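Search products, kits, parts

Home / School programs / Club benches

Uver PC Assembly Bench, Club Edition

A table-mounted task set for robotics clubs and student teams who already have a small arm and want something harder for it to do than stacking blocks. The students program the arm to put parts into a real desktop computer: memory, processor, hard drive, expansion card. Every part is a normal retired office part, so a bent pin or a cracked clip costs little.

The bench was first put together for the after-school club at Rindville and is now used there for the spring project, which finishes in May. Team Đào, from the same club, took it to the Vallier student meet and ran the memory task on it.

What comes with it

Slatted aluminum table top with adjustable feet
Desktop computer case with motherboard and power supply fitted, side panel off
Gray plastic parts tray
Memory modules, processor, hard drive in caddy, circuit card
Printed task book with score sheets
Spare parts bag (memory modules and screws only)

The arm, gripper and controller are not included. Clubs use whatever they have, as long as it can reach 400 mm past the edge of its base and hold position while pushing down. The power supply in the case is never plugged in. It is there for weight and because students need to plan around it.

The tasks

The task book has 4 tasks, in order of difficulty. Most teams start with the drive, since the caddy has a handle and the bay guides it once it is lined up. The card comes next. Memory is third and takes up most of the season. The processor is last and is marked optional for middle school teams.

For memory, the module has to be picked from the tray, turned so the notch matches the slot, brought in straight and pressed until the clips close. A module that goes in at a slant will jam. Teams should open the clips by hand before the run, and the score sheet has a box for this. Students are free to use a camera, a force reading, taught points or a mix. Rindville started with taught points only and found that moving the case even 2 mm spoiled the run, so they added a corner stop on the table.

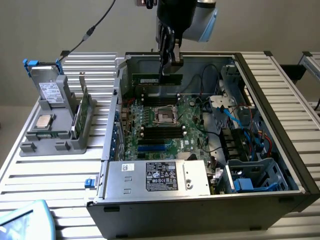

Memory task: module held over the slots, case on its side, parts tray to the left.

Club notes

Gripper fingers with flat pads work better than rounded ones. Grip the module by the top edge and keep clear of the contacts. Set the arm to stop on high force before anyone tries a full-speed run. One student should stay at the stop button.

Expect memory slots to wear. Rindville got almost 50 insertions from a slot before the clips went soft, then moved to the next one. Replacement boards are sold separately, but any board that fits the case and takes the same modules is fine.

Setup takes one club meeting. Bolt the arm down first, set the case on the slats, then place the tray where the arm can reach every recess. Mark the tray outline with tape. If the bench is put away between meetings, check the tray position again before running old programs.

Ordering

Sold to schools, clubs and libraries. Case and board models vary with stock, and the task book covers the differences. Send the make of your arm with the order and we will check the reach before shipping. Spare memory modules can be added to any order. The task book is also available on its own for clubs that have their own computer parts.

12 shares | 3 comments

Contact | Shipping and returns | © Uver | Back to top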